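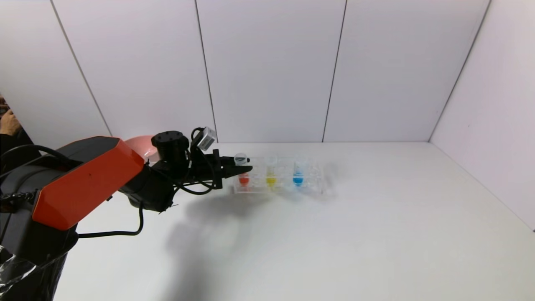

Arm reaching toward the tube rack, white enclosure.

February, cream blush notes, continued from the page with the coffee ring

OK, the blush is sweating again. I opened the pans from the last pour this morning and there were tiny oil beads all over the tops of the peach ones, and the berry ones were fine, which is so annoying! Same base, same pot, same pour. The only difference is the color, so either the peach pigment isn't holding oil the way the berry one does or I didn't wet it out properly before it went in. I'm leaning toward the second. I was in a hurry and I remember thinking "eh, close enough" at the mill.

What I did today: made a fresh base, 110 grams, split it between two beakers, and kept everything the same except the wax. Beaker A is the old mix (candelilla plus a bit of sunflower wax). Beaker B has the candelilla swapped out for the Nundent wax that came in the sample box. It smells like nothing at all, which I love, and it melts slower than I expected, so I had to babysit it.

The peach went through the mill three times for both beakers this time. Big difference just looking at it on the glass — no specks, no streaks, and when I dragged it with the spatula it laid down in one smooth stripe. I should have been doing this from the start. Writing it here so I stop pretending a quick pass is enough: THREE TIMES, peach especially.

Poured into the shallow tins, not the deep ones. The deep ones always sink in the middle and then I have to top them off with the heat gun and you can see the ring forever. Kamil Štěpánek says to pour cooler and skip the heat gun altogether, and I tried it his way on a couple of tins, but the tops went lumpy on me before they leveled. Maybe I poured too cool? Kamil, if you read this, please write your pour temperature on the board, because mine is clearly not yours.

Swatches, all on the inside of my arm with no primer:

Beaker A, peach. Creamy, glides on, a bit too slippy. Still moves if I rub it after a while. Pretty, though, the kind of warm peach that makes you look like you slept.

Beaker B, peach. Drags a little on the first swipe and then it melts in and stays there. It was still on over two hours later, after washing up all the beakers. The finish is softer too, more like skin, less like lip gloss on your cheek. I keep looking at it.

So B is ahead, but I want to fix that first drag. My guess is a touch less wax and a touch more of the light ester, and maybe a bit of silica to keep the softness.
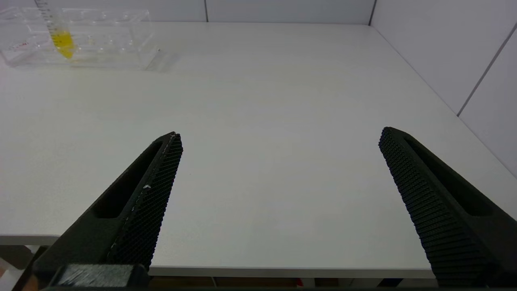
I did think about just using more of the castor oil instead, but that takes us right back to sticky, and sticky was the one complaint everybody had about the first round. Hair in your blush every time the wind blows, no thank you.

Packaging, quickly. The Cotum compacts came and the mirrors are gorgeous, but the pans sit too low in them and you can't get a fluffy brush in flat. Fine with fingers or a dense little stippling brush. The Olport ones fit better and look cheaper. Ugh. I'm asking Ó Briain whether they can do a thicker insert for the Cotum ones before we give up on them.

Left to do:
Peach B again with less wax.
Berry B, same wax, to see if it goes too stiff.
One tin of each on the warm windowsill and one in the fridge, check for beads on Monday.
Order more tins, the shallow ones!
Find whoever has the good spatula.

Also, the label on the ester bottle has rubbed off. It's the one with the blue cap, and I've put tape on it for now.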